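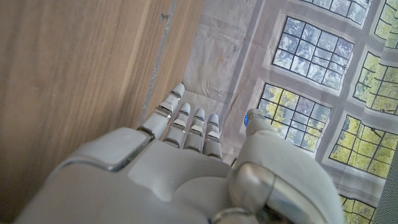 Architectural Archivist and Drawings Cataloguer (fixed term)

Savitgate Architecture Archive, Jekbridge

Reference: SAA/1277

Closing date: Wed 8 August, 5 pm

Savitgate Architecture Archive holds the working papers of architects and building firms active in the north and east of the region since the late nineteenth century. We wish to appoint an archivist to catalogue the Clegg Papers, the office records of the practice of Clegg and Partners, and to prepare them for public use. The post is full time for 13 months and is based in our reading room and stores at Jekbridge.

The collection

Clegg and Partners worked from Jekbridge between 1931 and 1978. The practice is best known locally for schools, branch libraries and two public baths, but most of its income came from small jobs: shopfronts, house extensions, surveys of bomb damage and repairs to churches. The papers came to us in two deposits. The first, received from the last surviving partner, consists of job files and letter books. The second came from the store of Henero, the engineering firm that took over the practice's lease, and consists mainly of drawings.

The material includes:

1277 rolled drawings on tracing linen, tracing paper and detail paper
job files, in original folders, arranged by job number
11 letter books with carbon copies of outgoing letters
specifications and bills of quantities
site photographs, mostly unmounted
a small number of presentation perspectives in watercolour and gouache
the office job register, complete except for the war years

The drawings have a box list only. The list was made when the rolls were moved and records what was written on the outside of each wrapper, which does not always match the contents. The job register has been copied and transcribed and will be the main tool for putting the drawings back in order.

The two deposits overlap. Drawings for one building may be found in both, and variant schemes are often filed under a different job number from the scheme that was built. The cataloguer will need to decide which arrangement reflects the practice's own system and to record any departure from it.

Duties

The cataloguer will:

1. Survey both deposits and write an arrangement plan within the first two months, for approval by the Head of Collections.

2. Catalogue the job files to file level and the drawings to item level, following ISAD(G) and our in-house rules for technical drawings. Each drawing entry must give job number, title as written, drawing type, scale, date, draughtsman's initials where present, support, medium and size.

3. Identify the process used for each print or copy (blueprint, diazo, gel-lithograph and so on) and separate processes that should not be stored together.

4. Flatten and rehouse rolled drawings that are fit for it, and refer those that are not to the conservator. Training will be given on humidification.

5. Create name records for architects, assistants, builders, engineers and clients. Many assistants are known only by initials, and some work with staff lists and the professional registers will be needed.

6. Check for material that is closed under data protection law, in particular staff papers and correspondence about private houses.

7. Write the collection-level description and an administrative history of the practice of up to 3,000 words.

8. Supervise one student placement, which will take place in May.

9. Answer enquiries about the collection and take a share of reading room duty, normally one half day a week.

The post does not include digitisation. Selected drawings will be scanned by an outside supplier after cataloguing, and the cataloguer will be asked to suggest which ones.

Person specification

Essential

A postgraduate qualification in archives and records management, or equivalent experience in a post that included cataloguing

Experience of cataloguing large-format material such as drawings, maps or plans

Ability to read architectural drawings and to tell apart survey, design, contract, working and record drawings

Working knowledge of ISAD(G) and of at least one archive cataloguing system

Knowledge of British architecture and building practice in the twentieth century, sufficient to write a reliable history of a provincial office

Clear and accurate written English

Ability to plan a long piece of work and to report on it against agreed targets

Desirable

Experience of identifying reprographic processes

Experience of supervising students or trainees

Familiarity with local authority building control records

Knowledge of the Jekbridge area

We will consider applicants from a background in architectural history, conservation or architectural practice if they can show that they have done comparable cataloguing work. Please explain this clearly in your statement. A degree in architecture alone will not meet the first essential requirement.

Physical requirements

Plan chest drawers and rolled drawings are heavy and awkward. The cataloguer will work with large sheets at standing-height tables for part of most days and will use a trolley and a lift between the reading room and the stores. The lower store is kept at 13 degrees. Please tell us if you need changes to the work or the workplace. We have made such changes for staff before and can discuss them at any stage.

Some of the linen rolls carry surface dirt and a few show old mould, now inactive. These have been bagged and will be cleaned by the conservator before cataloguing. Gloves, masks and lab coats are provided.

Terms

The post is graded as Archivist (Projects). Salary will be at the first or second point of the grade, depending on experience, and the salary scale is set out in the further particulars. Hours are 36 a week, Monday to Friday, with some flexibility over start and finish times. Work must be done on site, apart from the writing of the administrative history and name records, for which up to one day a week at home may be agreed after the first three months.

Annual leave is 27 days plus public holidays, in proportion to the length of the contract. The successful applicant will be enrolled in the staff pension scheme unless they choose to opt out. The appointment is subject to two references, proof of the right to work in the United Kingdom and a probation period of three months.

We would consider a job share. Applicants who wish to share the post should apply separately and name the other person, or state that they have no partner in mind. We can't extend the contract beyond its term, as the funding is for a fixed sum.

Reporting and support

The cataloguer reports to the Head of Collections, Kirsten Blöndal, and will meet her every fortnight. The conservator is on site three days a week. The cataloguer will have a desk in the project room, sole use of two large tables and access to the archive's library, which holds runs of the main building journals, trade catalogues and local directories.

A short progress report is due to the funder each quarter. A template is provided, and figures for drawings catalogued and rehoused are taken from the database.

How to apply

Please send the following as a single PDF:

a CV of no more than three pages
a statement of no more than two pages, setting out how you meet each of the essential requirements
one sample of your cataloguing, preferably of architectural or engineering drawings, with a note saying which rules were followed and which parts are your own work
names and contact details of two referees, one of whom should be your current or most recent employer

If your catalogue is online, a link to the relevant entries may be sent in place of the sample, with the note. Samples from student projects are accepted.

Put the reference number in the subject line of your email. Applications received after the closing time will not be read. We don't accept applications through agencies.

Selection

Applications will be scored against the essential requirements by two members of staff, with names removed. Shortlisted applicants will be told within two weeks of the closing date. References will be taken up only after an offer has been made.

Interviews will be held in person at Jekbridge and will last 45 minutes. There will also be a practical exercise of one hour, in which applicants will be given a roll of mixed drawings from another collection and asked to sort them and to draft entries for four sheets. The in-house rules will be supplied in advance. Standard travel costs within the United Kingdom will be refunded on production of receipts.

Applicants who are interviewed but not appointed may ask for written comments. We regret that we can't give comments at the shortlisting stage.

Visits and enquiries

Applicants may view a sample of the Clegg Papers before applying. Visits are by appointment, last up to an hour and have no bearing on selection. The sample consists of one box of job files, one letter book and a set of working drawings for a branch library. Photography for personal reference is allowed, without flash.

Informal enquiries about the post should be addressed to Kirsten Blöndal through the archive's enquiries desk, marked with the reference number. Enquiries about pay, leave or the right to work should go to the personnel office.

The further particulars contain the full job description, the salary scale, the current box list and a copy of the in-house rules for technical drawings. They can be sent in large print on request.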